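Usha Panicker has been covering books for lending libraries since June 2009, first at the Drivmont branch and now for Flesurley, a small subscription library that posts its stock to readers. Flesurley holds just over 2,000 titles, and most of them have crossed her table at least once.

She likes to start with two or three books and finish those before she fetches more.

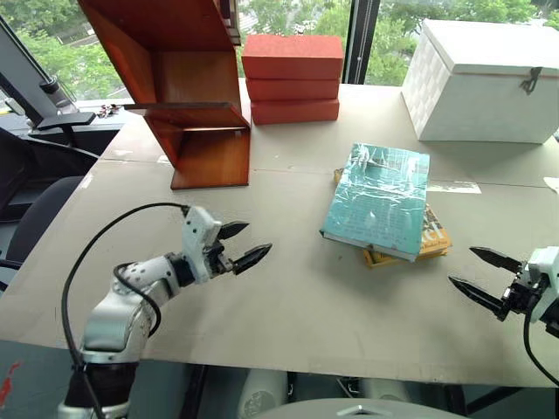
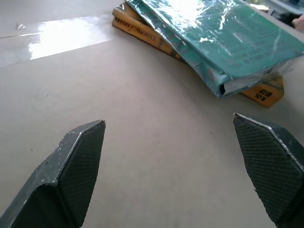

Books on the table.

"People think the covering is the slow part," she says. "It's the clearing up. You have bits of film, bits of label, tape ends. If you leave them they end up stuck to the next book."

She prefers clear plastic to paper for anything that will be lent out. Paper looks smarter for a month, she says, but readers want to see the cover, and so does whoever is putting the book back on the shelf. Her film comes on a roll from Fesell. She cuts it with a hand's width to spare on each side and folds the top edge first.

"I was taught to do the bottom first. I changed because I kept getting a crease at the spine. Other people do it the old way and get on fine."

Tape never goes on the book itself, only film to film. She has spent a good deal of time repairing books where someone did otherwise. Of the 254 she mended last year, she puts most down to tape that had gone yellow and pulled the print away.

Storage is the other half of the job. She uses lidded boxes for books waiting to go out and keeps the heavier hardbacks at the bottom of any pile. Small shelf units are useful for work in progress, though she warns against packing them tight.

"If you have to tug a book out by the top of the spine, there are too many on there."

Flesurley plans to add 900 children's titles, and Panicker expects to do the first batch herself. She would like a second pair of hands for the rest. Asked how long each one takes, she says six minutes for a plain hardback and longer for anything with an odd shape.

"Atlases," she says. "I put those off until the afternoon."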